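Plostovum Two-Arm Bench Unit

Home > Bench equipment > Two-arm units

Supplied and supported by Aveston
Usually ships in 28 days

Can a machine do your chores yet? Some of them, at a bench, if you're patient and you put the chore where it can reach. We sell the Plostovum to people who already suspected that would be the answer and want to find out which chores.

The unit is a pair of arms with a two-finger gripper on each, a controller, and the Cekcombe software that teaches it a job from examples. You guide the arms through the task, you do it again, and you keep doing it until you could do it in your sleep. Then the arms have a go. Most customers start with clearing small things off a table into a tray, a job any six-year-old can manage and no six-year-old will.

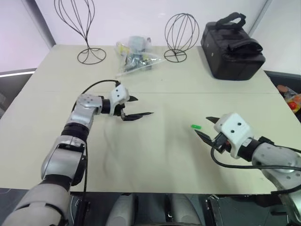
Small parts are where most of the learning happens, yours included. A person sorting a drawer picks up a little block without noticing it. The Plostovum has to find it, come down at a sensible angle, close on it and lift, and it gives each of those steps the same grave attention. On our own bench, after 80 examples, it could put loose pieces into a tray well enough that we stopped hovering. Folding a dish towel took a good many more, and the result is still best described as a smaller towel.

What it does well
Picking up firm objects and putting them down somewhere else. Sorting by color or size. Handing an item from one gripper to the other. Repeating a dull job in the afternoon exactly as it did in the morning.

What it does sometimes
Opening zip bags. Hanging things on hooks. Anything with a lid.

What it doesn't do
Fitted sheets. Wet dishes. Stairs – it's bolted to a bench. It won't tidy a teenager's room either, though we have been asked, twice by the same customer.

For the shop floor
The Ugwu stockroom kit adds a tray rack and a set of starter jobs for packing and returns. Expect it to be slower than your slowest packer. It makes up some of the difference by staying through lunch. If your items change shape every week, talk to us before ordering, as you'll be teaching it every week too.

In the box
2 arms with grippers
Controller and power supply
Cable set
Bench clamps
Spare gripper fingers, 2 pairs
Emergency stop button (mount it where you can hit it without thinking)

Not included: bench, tray, things to pick up.

Service
Inspect the finger pads and cables every month. Full service is due at 4000 hours of running time, and the controller will remind you, then remind you again.

Returns
Unused units can come back within 28 days of delivery in the original crate. Please keep the crate. It's large and you'll want to throw it out – the Plostovum can't help you with that.

Ask Aveston for a quote or a bench demo. Bring your own chore, preferably a dry one.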